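4.3 Teaching the drive handling task by hand

Read this section before you record any demonstrations on the Zirley arm. Recordings made with firmware older than February will not load.

1. Set the controller to GUIDE and wait for the status lamp to turn green.
2. Limit the joint speed to 18 per cent on the Motion page.
3. Hold the wrist collar and squeeze the enable switch halfway.
4. Move the gripper to the start pose - fingers open, wrist level with the fixture plate.
5. Press RECORD, then carry out the whole task at an even pace.

CAUTION: Keep your free hand clear of the fingers. Releasing the enable switch stops the arm but does not open the gripper.
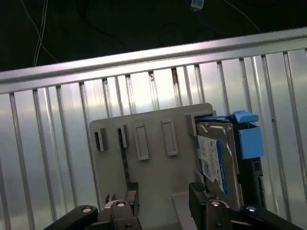

6. When the drive and its caddy are where you want them, hold still for four seconds. The Lindqvist recorder uses the pause to mark the end of a segment.
7. Press STOP and save the run under the task name.

Note: A single run may not exceed 90 seconds. Longer tasks must be split into segments and joined on the Edit page.

Note: If error 1543 appears, the wrist camera and joint logs are out of step. Delete the run, restart the recorder and go back to step 4.

For teaching by remote control with the Grudley handset, see section 4.4.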